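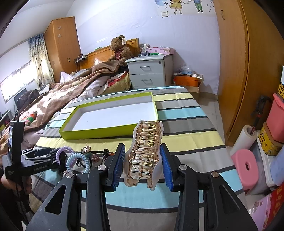
Jelbridge Home Handling Practice: Gallery 4, Small Items on Soft Surfaces

Jelbridge is a shared set of working rules for people who record hand-held gripper work in ordinary homes. The Curkton group keeps the rules, and the gallery goes with the printed sheet. Each entry has a line or two on the rule it belongs to. Rule numbers are the same as on the sheet.

Gallery page updated Mar 4, 2021. Text by Miyuki Aoki, rules checked by Hatsue Mizuno.

Hair claw clip, upright grip
Rule 8. Hold a claw clip upright between the pads with its lower teeth pointing down. Close slowly and stop when the clip no longer shifts. Thin translucent plastic cracks at the hinge if you keep squeezing.

Glossy and see-through parts
Rule 9. Shiny plastic changes a lot with the light. Leave the room as it is, but don't move a lamp or open a curtain once a take has started. If the light has to change, end the take and start a new one.

Bedspread as a work surface
Rule 11. A bed is an allowed surface. Smooth it by hand before the first take and leave it alone after that. Stripes and prints are fine, and so are small folds.

Coil hair ties and elastic bands
Rule 12. Lift a coil tie by one side of the ring. When two overlap, take the upper one first. Tangled elastics may stay tangled. Pulling them apart with the gripper is a separate task with its own sheet.

Beads, bobbles and sparkly pieces
Rule 13. Grip the hard part when there is one. Check for loose pieces before and after, and take a broken item out of the set. Small parts go out of reach if there are children or pets in the home.

Box lid as a tray
Rule 14. An open lid makes a good target on a soft surface. Lay it down with the inside facing up. It does not need to be square to the bed or to the camera -- a slight angle is normal and should be left in.

Two grippers, one person
Rule 17. Keep both tools in view when both are in use. The idle hand rests to the side and does not hover over the items. Check that the cables hang clear of the fingers before you begin.

Pads and screws
Rule 18. Wipe the grip pads at the start of each session and check the screws at the finger joints by hand. Hair and lint build up in the ribs faster on bedding than on a table. A worn pad is changed together with the one across from it.

Background belongings
Rule 21. Furniture, toys, boxes and stools stay where the household keeps them. Mail, prescription labels, school papers and family photographs are put away or turned over. A monitor in the room is switched off unless the task calls for it.

Asking the household
Rule 22. Get written consent before the first visit and go over it again at the door. Anyone living in the home can ask for a take to be deleted, and the request needs no explanation. Children's rooms need consent from a parent or guardian, plus a second check by the session lead.

Length of takes
Rule 24. A take runs 60 seconds or less for a single small item. Take a break after 29 takes, or sooner if your wrist is tired. Write down the take number when you stop.

Dropped items
Rule 25. Keep the take and mark it as a drop. If the item went on the floor, finish the take before picking it up by hand. Hsu and Jeltier used to delete these -- both teams now send them in with the rest.

Putting things back
Rule 29. Return every item to where it was found, and straighten the bed. Ask the household to look over the room before you leave.

Rules 12 and 13 are up for review in July. Send comments to Miyuki Aoki with the rule number in the subject line. Gallery 5 covers kitchen drawers.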